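Startseite > Projekte > Textilpflege > Zwischenberichte

Seite drucken | Per E-Mail senden

Zwischenbericht Arbeitspaket Wäsche falten

Berichtszeitraum: August
Vorgelegt von: Mirela Marinho
An: Stiftung Clandimmont, z. Hd. Oi-ling Wu

Arbeitsplatz

Der Falttisch steht seit Monatsbeginn an seinem endgültigen Platz. Die helle Holzplatte wird vor jedem Durchgang abgewischt und bleibt bis auf das jeweilige Stück frei.

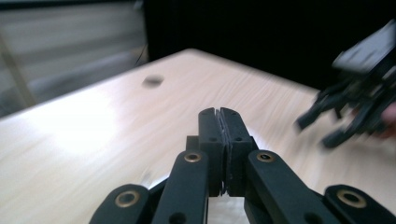 Die Höhe des Tisches hat Reinaldo Rezende zweimal nachgestellt. Weitere Änderungen sind nicht geplant, die Restmittel aus dieser Position übertragen wir in den Posten Textilien.

Handtücher

Weiße Frotteetücher werden an beiden Enden gefasst, quer auf dem Tisch glattgezogen und dann gefaltet. Die Anleitung dazu liegt in der dritten Fassung vor. Offen ist noch, wie wir mit Stücken umgehen, an denen ein Streifen oder Etikett seitlich heraushängt.

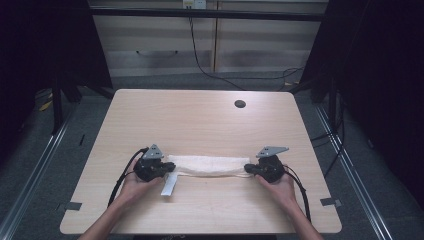 Dünne Stoffe

Mit den leichten weißen Tüchern mit Tulpendruck kommen wir langsamer voran. Der Stoff ist kreppartig und legt sich beim Ziehen in ungleiche Falten. 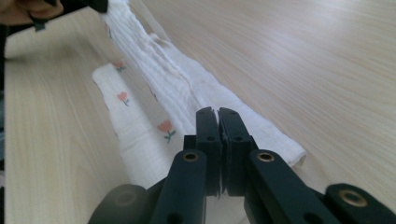

Zulema Daza schlägt vor, diese Tücher künftig zuerst an den Ecken auszurichten. Dafür benötigen wir rund drei zusätzliche Arbeitstage. Die Nachbestellung bei Trajkovski ist erfolgt, der Liefertermin steht aus.

Kontakt: Projektbüro Sernar | © Sernar | Nach oben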